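4.2 Desk preparation at Hamby

Packing clerks at Hamby used to fill the pen cups by hand between orders. Figure 3 shows the two-arm cell with a paper cup, a pen and a marker.
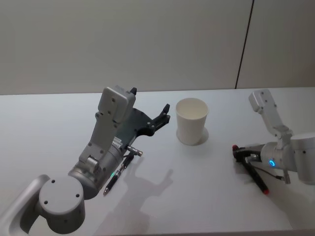 Jade Dunmore objected that the clerks had lost their only seated task. Of 19 clerks interviewed, 18 now stood all shift.
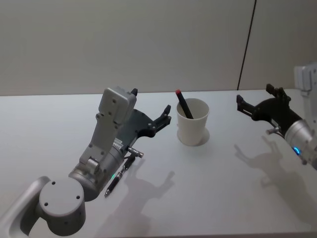

Stools were added in November, and rotation was set at 53 minutes.

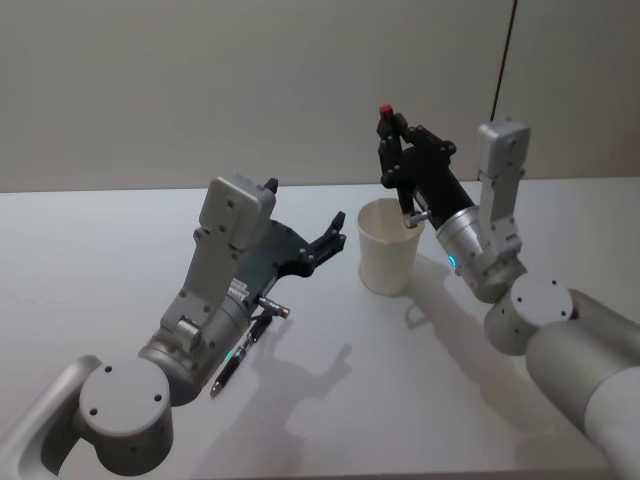 Complaints of leg fatigue then fell, though the Friday shift kept its old rota.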